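Terkdale Apron

The Terkdale Apron is a paved open area on the edge of Terkdale, used for parking, markets and driver training. Local leaflets call it a "plaza," a name that promises more than a slab of concrete usually delivers. It was laid for the haulage firm Molel, which gave it up after 17 years.

Surface
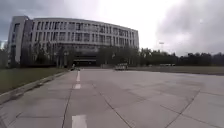
Concrete paving of this type is cast in panels, and the joints between them are meant to control cracking. Promotional material describes the layout as a deliberate pattern. Steinar Hviid, who wrote a short history of the site, doubted this and thought the joints simply followed the order of pouring. The seams do run in several directions, some of them diagonal, and the dashed white center line takes little notice of most of them. An often repeated figure of 1043 panels has no known source - an earlier leaflet gives 957.

Bollards
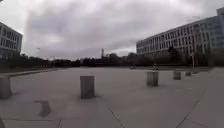

Bollards on the paving, under heavy cloud.

The bollards are credited to the design office Þrastardóttir. Claims that their spacing follows a musical score rest on one interview and should be treated with caution.

Edges and drainage

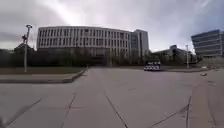 Esben Eskildsen's survey put the repair backlog at 251 joints, but did not say what counted as a repair. The contractor Viltitero resealed part of the area one August. Whether this improved drainage is disputed, and no measurements were published.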